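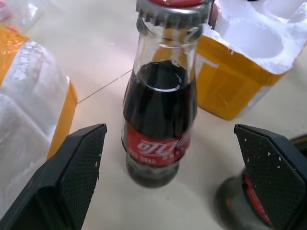 Modupe Mohammed's view was that a stop rule is only as good as the person standing nearest the button, and that a site with 23 written rules has probably stopped reading them. She said it in the corridor at Detwood before our tour had properly begun, and I wrote it down on the back of my visitor badge.

I had gone along to the open day in June with low hopes. Detwood have been telling the trade for a while now that their handling code is ready for other people to copy, and Kamavex, who supply some of their software, had put their name on the invitation too. An invitation with two logos usually means a long slide show. We got the slide show. It lasted 90 minutes and the coffee was outside the room.

Imad Chamoun gave most of it. He is a good speaker and I don't doubt he believes in the thing. The code covers what a robot may pick up near people, how fast it may come in, and what has to be written down when a grip goes wrong. Glass gets its own section. Before the fingers close on a glass bottle, the arm is meant to pause with clear space on both sides, and the view from the wrist is meant to be saved. After that the grip force is capped and the lift is slow.

Fine. I asked who decides what counts as clear space. Imad said the software does. I asked who checks the software, and he said that was covered in the annex. The annex wasn't in our packs.

Downstairs was better. Han-gyeol Ryu took our group round the benches and answered what he was asked, including the awkward things. The small cola bottles are a fair test, he said, with a narrow neck, a wider shoulder and a shiny surface that plays tricks on cameras. They work among cartons and shiny plastic wrapping on purpose, as a clean bench flatters everyone. I'll give them that. I have been to plenty of demonstrations where the only thing on the table was the thing the robot already knew how to lift.

My trouble is with the numbers. A poster by the lift claimed 988 logged picks under the new code and 2 breakages. Very nice, but a pick that the operator stopped by hand isn't logged as a failure. It isn't logged at all. Han-gyeol confirmed this when Mayu Tanabe pressed him, and to his credit he didn't dress it up. So we have no idea how many times somebody reached for the button, and that is the figure I would have travelled for.

Other grumbles, in the order I noted them:

The speed limit near people is given for the arm, with no mention of what the arm is holding.

The broken glass procedure tells you to clear the bench. It doesn't say who may restart, or when.

Training is a single afternoon, signed off by the same person who teaches it.

Hiba Sabbagh, who was in the group behind ours, thought I was being hard on them. Her firm, Coto, works from a single laminated sheet, and she would happily swap. She may be right that a patchy code beats a sheet. I would still want the annex before I put anyone's hands near it.

Parking is at the back, by the way, and the sign for it faces the wrong direction. Imad has promised to send the annex on. If it comes I'll post the parts on clear space and restarts, along with whatever they say about hand stops.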